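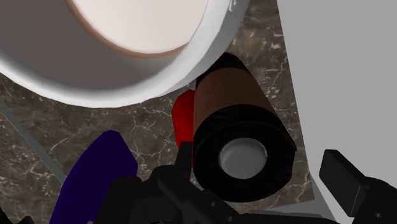 来年の機材計画

2022年12月17日

来年度に買うものを決める時期なので、検討した内容を書き残しておく。対象は台所の天板上で小物をつかむ作業一式で、シミュレーションと実機の両方を含む。予算は自費。部屋は賃貸の一室で、電源は一般家庭の単相100Vである。

9月に書いた計画では、先に実機のアームを買い、足りない部分をシミュレータで補うことにしていた。この順番をやめた。先に計算機側を揃え、アームは借用で様子を見て、買うのは最後にする。以下、項目ごとに。

計算機

手元のデスクトップは描画と物理計算を同時に走らせるとメモリが先に尽きる。並列環境数を落とせば動くが、落とした分だけ学習の壁時計時間が延びる。見積もりの出発点として、今の構成で把持の試行を一通り回すのに要した時間を記録簿から拾った。9月以降の合計が200時間。うち描画待ちがかなりの割合を占める。手首カメラの画像を観測に入れているためで、状態量だけで回していた頃とは負荷の性質が違う。

選択肢は次の二つに絞った。

(a) GPUを載せ替える。電源ユニットとケースも交換になる。
(b) 計算は時間貸しに出し、手元は現状維持。

(b)は月々の額が読みにくい。データの出し入れに手間がかかり、失敗した設定で一晩回したときの損失がそのまま請求書に載る。(a)は初期費用が大きいが、上限が決まっている。自費でやる以上、上限が決まっているほうを取る。枠は20万円。電源とケースもこの中に収める。中古のGPUも見たが、保証の残りが確認できないものばかりだったので外した。

電気代は別枠で計上する。ワットチェッカーで測った実測値に稼働時間を掛けるだけなので難しくはない。冬は暖房の負荷が減る分で相殺される、という計算をする人がいるが、夏に逆の計算をしなくてはならないので、私は入れない。

ソフトウェア

物理エンジンは無償のものを使い続ける。費用が出るのは3Dアセットである。食器、容器、天板の類は自作もできるが、衝突形状を丁寧に作ると一つで半日が消える。Rernachのアセット集を試用した感触では、見た目のメッシュは十分で、衝突形状は凸分割が粗い。特に碗の内壁が問題で、縁の近くに物を置くと、見た目では隙間があるのに接触が発生する。凸分割の設定を変えて自分で作り直せば済むが、作り直す時間を費用に入れると、安い買い物とは言いにくくなる。

結論として、アセットは単品で買う。一括の年間契約はしない。使う物体は円筒、碗、瓶の類で足りていて、家具一式をもらっても読み込みが遅くなるだけである。質感の種類は欲しいので、石目と木目のテクスチャだけ別に揃える。石目の天板は暗い物体との境界が出にくく、画像入力の試験に都合がいい。

ライセンス条項は買う前に読むこと。描画結果の公開が可でも、メッシュの再配布は不可という例が多い。環境ファイルごと公開するつもりなら、メッシュを差し替えられる構造に最初からしておく。私はこれを後からやって週末をつぶした。

アーム

買う候補として見ていたのはKindanumの卓上機で、可搬質量と到達距離は用途に合う。気にしているのは次の点。

・ベースの固定方法。クランプ式は天板の端の形状を選ぶ。今の作業台は端が丸めてあり、そのままでは座りが悪い。
・制御周期。公称値はあるが、ネットワーク越しの実効値が出ていない。購入前に実測したい。
・交換部品の納期。減速機まわりの納期を問い合わせたところ、回答は「都度見積もり」だった。
・設置床の耐荷重。これは問題なし。

納期が読めないものを計画の先頭に置くと、後ろが全部ずれる。9月案を捨てた理由の大半はここにある。

借用についてはRilardが月単位で出している。型は一つ古いが、関節構成が同じなので、シミュレータ側のモデルはほぼ流用できる見込み。借りるのは2か月とする。初月は校正と通信の確認で終わるはずで、把持の試行に使えるのは実質その後になる。延長は可能だが、延長料金を足していくとどこかで購入額に近づく。その境目を先に計算し、表の欄外に書いておいた。感情で延長しないための数字である。

運送費を忘れやすい。アームは箱が大きく、往復とも自己負担になる。返却時の梱包材を保管する場所も要る。押し入れの下段を空けた。

グリッパ

いちばん迷っている項目。平行二指で行くことは決めてあり、問題は指先の形状と開き幅である。

円筒形の物体を端面側から見込むような姿勢で近づくと、片方の指だけが先に触れやすい。反対側に隙間が残ったまま閉じると、物体が動いて隣の物に当たる。周りが空いていれば動いた分を追いかければいいが、碗の縁や別の容器がそばにあると、動く先がない。シミュレータではこの条件をいくらでも作れるので、指の厚みを変えて試している。薄い指は狭い隙間に入るが、手首カメラから見た指先の画素が減り、接触直前の位置合わせが甘くなる。厚い指はその逆。

市販品ではIkonenの二指が開き幅の面で合う。ただし標準の指先は角張ったブロック形で、柔らかいパッドは別売り。パッドは消耗品として年間の交換分を見込む必要がある。見積書ではパッドの単価が本体の影に隠れるので、行を分けて書いてもらった。

もう一つの案は、本体だけ買って指先を自作すること。3Dプリンタは既にある。材料費は小さい。問題は剛性で、印刷した指は根元でたわむ。たわむこと自体は把持に悪いとは限らないが、シミュレータの剛体モデルと合わなくなる。合わせるには根元に仮想の関節を入れ、ばね定数を同定することになる。やればできる。できるが、その同定用の治具がまた一項目増える。

当面の決定は、指先を2種類用意することにした。標準のブロック形と、自作の薄型。取り付け面の寸法は共通にして、ねじで交換する。ねじは予備を多めに買う。小径の皿ねじは頭をなめる。

カメラ

手首に付ける小型のものは手持ちで足りる。買い足すのは固定具とケーブルである。ケーブルは可動部を通すので、屈曲に強い仕様を選ぶと普通のものより値が張る。ここは削らない。過去に安いケーブルで断続的なフレーム落ちが出て、原因の特定にソフト側を延々と疑った。

シミュレータ側の画角は手持ちのレンズに合わせてある。手首から見ると、手前の物体と自分の指で下半分がかなり隠れる。固定カメラを足せば隠れは減るが、校正する対象が増える。来年度は手首のみで進め、固定カメラは予算表の「保留」欄に置く。

照明は安価な面光源を一つ。描画の側で光源をばらつかせているので、実機側を凝っても効果を切り分けにくい。

安全まわり

非常停止ボタン、天板の周囲に置く透明の仕切り、床に敷くマット。どれも単価は低いが、表に行がないと買い忘れる。賃貸なので壁と床に穴を開ける固定は使えない。作業台の脚に重りを載せる方式で転倒側の余裕を計算し、アームを最も伸ばした姿勢でも足りることは確かめた。急停止時の慣性は別に見積もる必要があり、これは未了。

対象物の実物も買う。シミュレータに置いている物に近い寸法の容器と碗を、割れない材質で探す。陶器は最初の段階では使わない。

順番

1. GPU、電源、ケース
2. 単品アセットとテクスチャ
3. グリッパ本体と指先材料
4. 安全用品、ケーブル、対象物
5. アームの借用
6. アームの購入判断

グリッパをアームより先に置いたのは、単体でも机上で開閉の試験ができるからである。万力に固定し、指令から指が動き出すまでの遅れと、閉じたときの力のばらつきを測る。この値をシミュレータに入れてから借用を始めれば、借りている期間を校正だけで使い切る事態は避けられると見ている。取り付けフランジの規格だけは先に確認が要る。Rilardには問い合わせ済みで、図面は届いた。変換板が一枚必要だった。これも表に足した。

予備費は残額をそのまま充てる。割合で取る方法もあるが、項目が少ないうちは、抜けた行を一つずつ見つけて足すほうが精度が出る。今週だけで変換板、梱包材の保管箱、六角レンチの長いものが増えた。

見積もりで未着なのはKindanumの保守費と、Ikonenのパッドの最小発注数。後者は袋単位らしく、一袋が何枚入りかで年間の額が変わる。返事が来たら表を更新する。

GPUは明日注文する。ケースの奥行きを測り直してから。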